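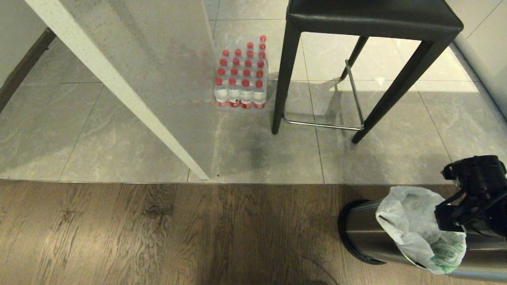 Gripper on the liner of a steel trash can, kitchen floor.

Company > About Zunent

About us

Zunent writes software for robots that work in homes. We do not build arms or grippers. Our customers do that, and we supply the code that sits between their cameras and their motors: perception, grasp planning, motion control, and the tools engineers use to find out why a run went wrong.

The company started with 6 engineers in a rented house outside Lolberg. We now have two offices and still do most of our testing in ordinary kitchens, on tile and wood floors, with the furniture left in.

What we make

Rizk is our perception and grasp planning package. It is built for things that change shape when you touch them, such as bags, towels and packaging. A trash bag has no fixed outline, so Rizk updates its estimate of the surface 6 times a second and hands the planner a new set of grasp points each time. Shiny metal and clear plastic wrap are handled by a separate depth filter, which can be switched off.

Tisivach is our logging and replay tool. It keeps camera images, joint positions and planner decisions on one timeline. An engineer can stop at any point, change a setting and run the planner again from there. The test library that ships with it holds 800 recorded runs, 400 of them from household cleanup tasks.

Both products run on Linux and can be licensed separately. The last major release of each came out in January.

In a kitchen run, the planner has to reach the can and its bag while staying clear of stool legs, counter corners and whatever else is on the floor. 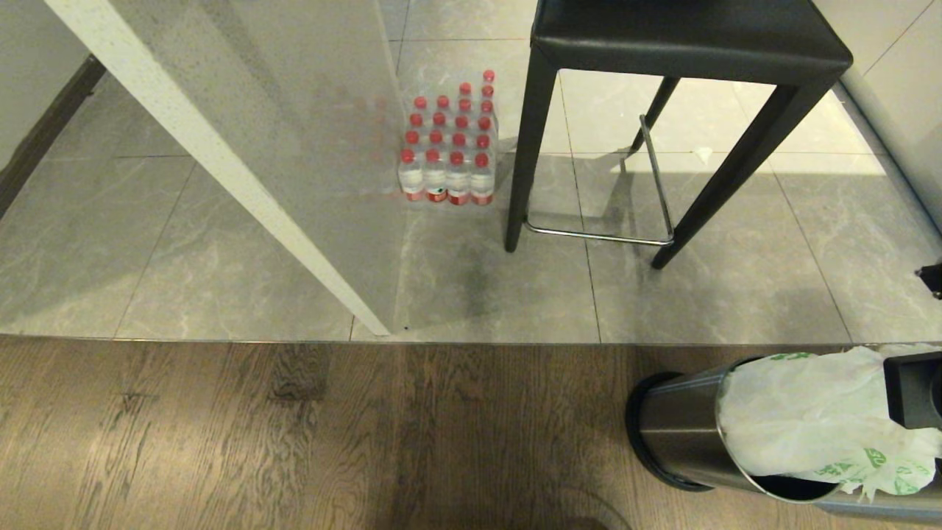 Working with us

Most projects begin with a short trial on the customer's own robot. We install the software, record runs together and leave the logs with you.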